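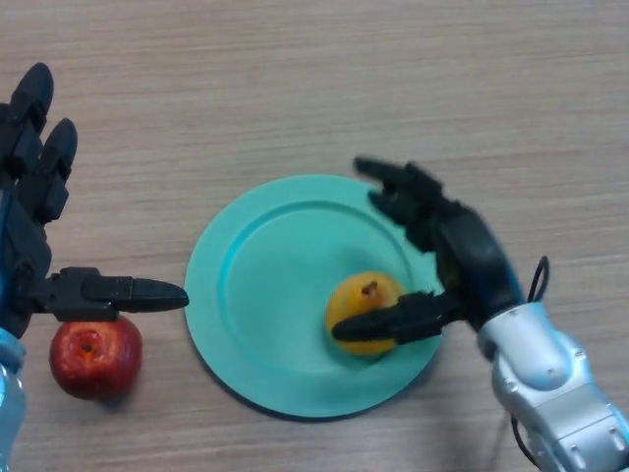 March 2025. Shellac flakes, dewaxing and cut strength, second run.

Carrying on from the February batch, which was cloudy at every cut and left a bloom on the test boards. Two lots of flake on the bench this time: the remainder of the Grorkau blonde, and a new bag of the Jorcombe garnet. Both stored in the back cupboard with the lid taped. Grorkau lot is old and I don't trust it.

Ground both in the coffee mill in short bursts so the flake doesn't warm up and clump. Weighed 50 g of each into glass jars and added 389 ml denatured alcohol, which comes out a little over a one-pound cut. Swirled every hour or so during the day, left overnight with lids on. No heat.

Jorcombe: fully dissolved by morning, wax settling as a pale layer at the bottom. Decanted through a paper cone filter. Clear, dark orange-brown.
Grorkau: gel lump at the bottom the size of a walnut. Kept swirling for another day, lump got smaller and then stopped getting smaller. Marked the jar and moved it to the back.

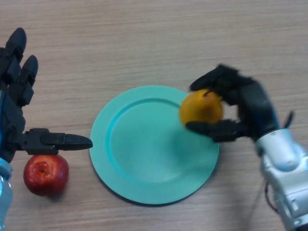

Is a batch with undissolved gel still usable if it is strained?
Best kept for sealing knots and the insides of drawers. The part that went into solution comes from the same aged flake, so it dries slowly and may stay soft enough to take a fingerprint. Don't use it as a top coat.

Drop test on glass, one drop of each, checked with a fingernail. Jorcombe hard at 29 minutes. Grorkau still tacky at that point, and still took a nail mark after lunch. That agrees with the jar.

Application test on maple offcuts, sanded to 220, dust wiped off with a dry rag. Four coats of the Jorcombe by pad, light scuff between the second and third. No bloom. Slight ridge where I stopped the pad on the board instead of lifting off at the end; my fault, not the cut. Color is too warm for the Boateng cabinet, which needs to stay close to raw wood.

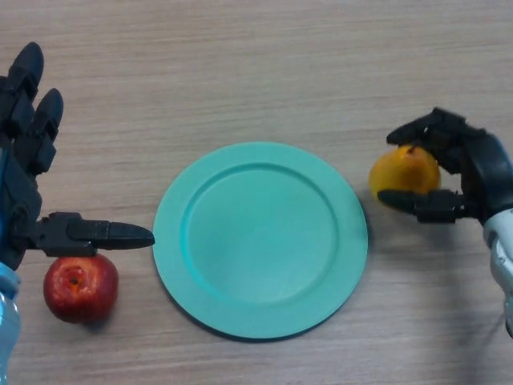 Color target for the cabinet is still open. The client sheet says "natural" and nothing else, and garnet on maple goes to honey after two coats. Pale wood gives the finish nowhere to hide. The tabletop in the photo is near what I want at the end: greyish beige, with the fine grain lines only slightly darker than the ground. A fresh blonde at a thin cut should stay closer to that than anything in the cupboard now.

To do:
Order fresh blonde, smallest bag, from the Brestorthorpe supplier. Ask for the manufacture date.
Write the mix date on every jar lid, including the ones already on the shelf.
Recheck the Jorcombe jar for wax after a week of standing and filter again if there is a layer.
Cut two more maple offcuts, same board if there is enough left.
Replace the pad cloth, the old one is shedding lint.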